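Betetar Building, Ground Floor
Monthly walk-through: fire safety and general housekeeping
Month: November
Checked by: Fouzia Qureshi

Exits and corridors
Main entrance doors – OK. Closer on the left leaf is slow but it latches.
Rear exit – OK. Opens fully, nothing stored outside.
Corridor by the mail room – ACTION. Two boxes of printer paper on the floor again. Moved during the visit. Saragih to remind their deliveries person to use the shelf.
Exit signs – OK, except the one over the stairwell, which flickers. Tube on order.

Extinguishers
Unit 4 – OK. Gauge in the green, pin and tag in place.
Unit 7 – OK.
Unit 11 – ACTION. Bracket loose on the wall. Needs longer screws and new plugs.
Kitchen blanket – OK.

Room 315
Door and vision panel – OK.
Sprinkler heads clear – OK.
Cloths and drapes – COMMENT. Please send me the flame-retardant certificate for any fabric hung in the room. If there isn't one, the fabric has to be treated or replaced before the next visit. Certificates go in the red folder at the front desk.

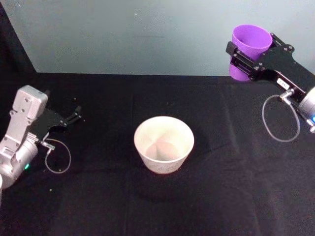

Room 315: black cloth on the tabletop and hanging at the side, pale wall behind.

Walls and paint – OK.
Power strips – OK. None plugged into another strip.

Kitchen
Toaster – ACTION. Crumb tray full. Emptied on the spot, but this is the second month running.
Refrigerator – OK. Vent grille dusted.
Under-sink cupboard – COMMENT. Bleach and descaler are on the same shelf. Please separate them.
First aid box – ACTION. Burn dressings out of date. Vukudent have spares upstairs and will lend a pack until ours arrive.

Alarm and lighting
Call point test, 10 a.m. – OK. Sounders heard in all rooms, including the restrooms.
Emergency lights – OK. The one by the Dendamis office took a few seconds to come on. Check again next month.
Panel log book – ACTION. Last two tests were not signed. Whoever runs the test signs the book the same day.

Carried over from last visit
Stair nosing on the bottom step – done.
Handrail bolt – still open. Landlord has the request.

Signed: F. Qureshi
Copies to front desk and landlord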